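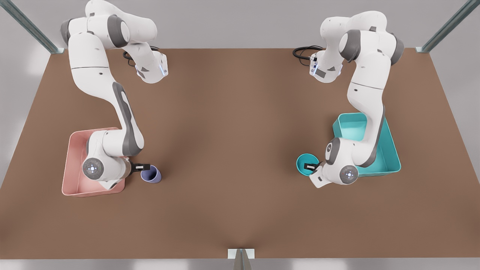
Nandero opened its Lemitz workshop to visitors for an afternoon in December, and most of the program went to one task: a two-armed robot putting colored cups into bins of the matching color. The session ran first in simulation, on a wall display, and then on the physical bench.

Rhiannon Kemeys, who leads the manipulation group, kept the introduction short. The simulated cell has two arms mounted at the far side of a brown table, a pink bin and a purple cup on one side, and a teal bin and a teal cup on the other. Each arm works its own half. The purple cup belongs in the pink bin. According to Kemeys, that pairing was kept on purpose so that the controller could not rely on an exact color match.

The control software, called Mahuika, was trained on 3,490 simulated episodes. Of these, 1,302 were recorded by operators driving both arms by hand, and the rest were generated by shifting the starting positions of cups and bins. Ovidiu Stoica, who built the simulator, said the generated episodes are filtered before training. Any run in which a cup tips over or a gripper touches a bin wall is dropped.

Visitors watched 8 simulated trials. In seven, both cups ended up in the correct bins. In the remaining trial the left arm closed early, pushed the teal cup a short distance, and timed out on the second approach. Stoica replayed that run at quarter speed and put the failure down to the approach angle. The gripper comes in from the side, close to the rim, and a small error in wrist rotation is enough to move the cup before the fingers have closed on it.

The physical demonstration was slower. Joint speed was limited for the visit, and the arms were started one after the other. Laurențiu Ghiță ran the bench and stopped it once to recalibrate the right wrist. The cups used on the bench were heavier than their simulated counterparts, a difference the group intends to correct in the next version of the model.

Questions from the floor dealt mainly with transfer to other work. Raluca Zamfir of Plokwood, a packaging company, asked whether the arms could share one bin without colliding. Kemeys said the current version does not plan for shared space and that a test with a single central bin is next on the list. Another visitor asked about cycle time. Nandero did not give a figure for the bench, saying the reduced speed would make it misleading.

The group plans to add 600 operator-driven episodes with taller cups before the next open afternoon. Registration for that session will be handled through the Lemitz front desk, and places at the bench will be limited.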